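Kitchen clear-out gallery – the rice cooker

Quick page, typing this between loads of laundry. I'm going through the kitchen shelf by shelf before the move and making a list as I go, so whoever wants something can speak up. Rice cooker first because four people asked already. Black Philips, buttons in Chinese, lid open so you can see the inner plate.

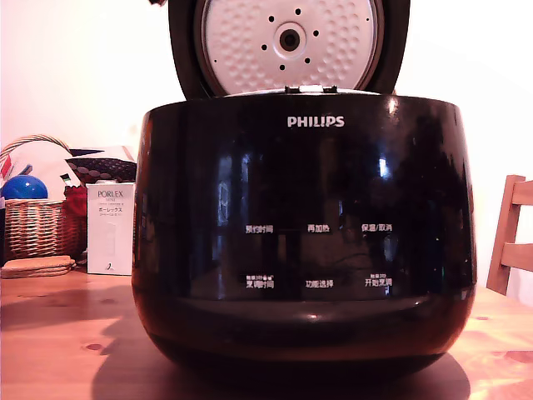

Philips, lid up. Top row of buttons, left to right: preset time, reheat, keep warm/cancel. 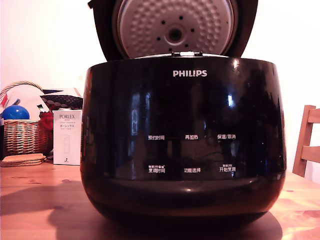 Bottom row: cooking time, function select, start cooking. White letters on gloss black.

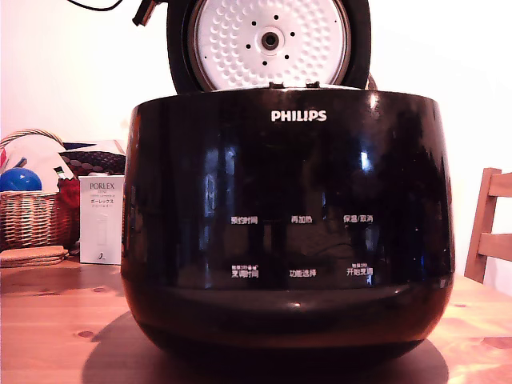 Lid up again, dimpled plate on the underside with the round fitting in the middle.

OK so. The details people keep emailing me for.

Got it secondhand in July, paid 300 for it along with a box of bowls and a steamer I never used. Seller was moving too. Everybody is moving. No paper manual, so I taped a cheat sheet inside the cabinet door and I'll copy it out here so it doesn't get lost with the tape.

预约时间 – preset time. For when you want rice ready at dinner and you're out all day. I used it maybe twice.
再加热 – reheat. Day-old rice, splash of water, fluff it first.
保温/取消 – keep warm, and also cancel. Same button. Learn this one first!
烹调时间 – cooking time.
功能选择 – function select. Keep pressing till you get to the one you want.
开始烹调 – start cooking. If you forget this one you come home to wet cold rice. Ask me how I know.

My translations, with help from the neighbor upstairs who read them off to me while holding a baby. If I got one wrong, tell me and I'll fix it.

How I make plain rice in it, since two of you asked. Rinse till the water is mostly clear, three rinses, four if I'm feeling patient. Drain it well. Water to the first knuckle above the rice, which is how my mother did it in her 1988 pot with the glass lid and one switch. Leave it to sit while you chop whatever else. Start. When it's done don't open it right away, give it ten minutes. Then turn it over with a paddle, from the bottom, gently. Not a metal spoon PLEASE, the pot coating will not forgive you.

Brown rice takes longer and more water. I go one and a half knuckles. Not scientific.

Oatmeal works. Lentils work but foam up, so half a pot at the most. Tried a cake in it once. Flat, pale, sort of bouncy. The kids ate it anyway.

Cleaning. Lid plate gets wiped after every use, the little bumps hold on to starch and it turns to a film if you leave it. Warm water, soft cloth, old toothbrush around the fitting in the middle. Outside is just a damp cloth and then a dry one right after, or you get streaks. It shows every fingerprint. Every one. If you're the kind of person who minds fingerprints get a white one. Never ever put the body in the sink, unplug before wiping, etc etc, you know this.

Store it with the lid not quite shut so it doesn't get that closed-up smell. Folded dish towel in the pot if it's riding in a car.

Who gets it – Jolene Grimshaw has first dibs, she asked back before I even had the list up. If she passes it goes to the next name. I'm not doing an auction, I'm not shipping it, come get it and bring your own box. Mine are all full of books.

Rest of the kitchen, pictures to come when I get a minute:

Dutau stand mixer. Works, loud. One beater is bent a little and taps the bowl on high, so don't use high. Comes with the dough hook. The whisk is somewhere. If I find it it's yours.

Broltov kettle. Bought in 2000, whistle gave out years ago, still boils water fine. Free to anyone who can stay in the room with it.

Rewi knives, the whole block minus the bread knife, which I am keeping until they pry it from my hand. They need sharpening. I've been saying that for a while.

Flakar food storage tubs. Lids and bottoms are in seperate bags and I make no promises that they match. Take the lot or leave the lot, I can't sit and sort them again.

Baking sheets. Stained but flat. The big one doesn't fit the oven at the new place, I measured twice and then tried to talk myself into it anyway.

Soup pot, the tall one, for somebody who cooks for a crowd. It held the chili for the block party and the crab boil and one very sad batch of candle wax. Scrubbed out since, smells of nothing.

Mugs. So many mugs. Take some mugs. You can't say no to the mugs if you come for anything else, that's the rule.

NOT going: the cast iron, the bread knife as mentioned, the yellow bowl, the recipe tin. Please stop asking about the yellow bowl.

Pickup is apartment 229, buzz and wait, the buzzer is slow and I might be up a ladder. Evenings are best. Stairs are narrow so if you want the mixer bring somebody with arms. Parking out front is a joke, go around back by the dumpsters and leave your flashers on.

If you said you want something and you changed your mind just tell me, no hard feelings, but tell me before I wrap it in newspaper. I've unwrapped the same casserole dish three times now for three differnt people and it's still here. It's blue, it's a nice dish, one of you should take it.

Spice rack is a whole other page. Some of those jars are older than my marriage and they're going in the trash, but the rack itself is good and the hooks come with it. Pantry stuff that's sealed I'm bagging up, and there's a big unopened sack of rice that goes to whoever takes the cooker. Seems only fair.

Next up is the hall closet – vacuum, the folding chairs, the card table with the wobbly leg, and the box of extension cords. I'll add those at the bottom here when they're done so check back. Leave a comment with your name and the thing you want, one comment per thing or I lose track.

Updated October 13, 2023. Mixer is spoken for. Mugs are not.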